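Household Materials and Their Afterlives
Week 7 handout: Sorting at Home and After

Welcome back, everyone, and thank you for the thoughtful journals you turned in at the end of February. I read every one of them with a cup of tea and enjoyed them very much.

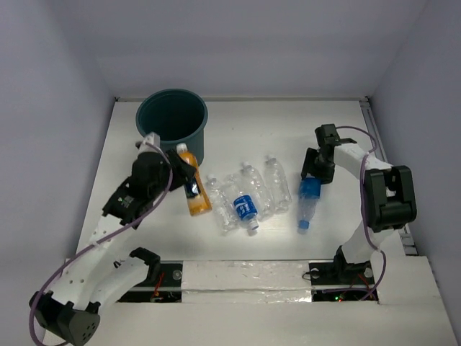
Last week we stopped in the middle of resin codes, so let's pick up there. The little number inside the triangle tells you what kind of plastic you are holding. It does not promise that your town will take it, and I know that surprises people every year (it surprised me too, long ago!). Number 1 is PET, the usual soda and water bottle plastic. Number 2 is HDPE, which you meet in milk jugs and shampoo bottles. Please learn these two well, as they will come up again and again.

Now, density. PET sinks in plain water and HDPE floats, and a good deal of sorting rests on that one small fact. Polypropylene, number 5, floats as well, so a water tank alone won't part it from HDPE - keep that in mind for the problem set.

Our case study is the town of Lida, with its 640 households. In the Matubbar reading, 123 of them kept a sorting diary for a month, and almost 110 finished it. Look at the pages on caps and labels first. Then ask yourself who stopped writing, and whether the people who kept going might be a bit tidier than their neighbors. I would love to spend half the class on that question if you'll let me.

For next time: read the Prukico chapter, skipping the appendix unless you like tables, and bring one clean, empty container from your own kitchen with the code still readable. Problem set due Thu 3 March, on paper please, in the box outside Jinum Hall.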